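Step 3. Set your budget before you price any arms

1. Write down the jobs first. Mine were small household ones, hooks and keys.
2. Add 400 for spare fingers and cables — I skipped this and regretted it!
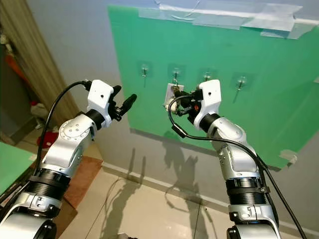
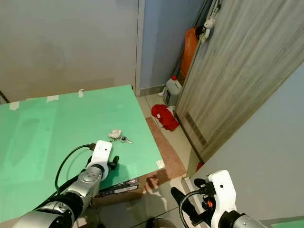
3. Get two quotes. Cheema wanted 1,805 for the service plan, Undow nearly 1,000, so ask Rizwan Talpur which one covers shipping.

Caution: don't sign before June, when the new price list comes out.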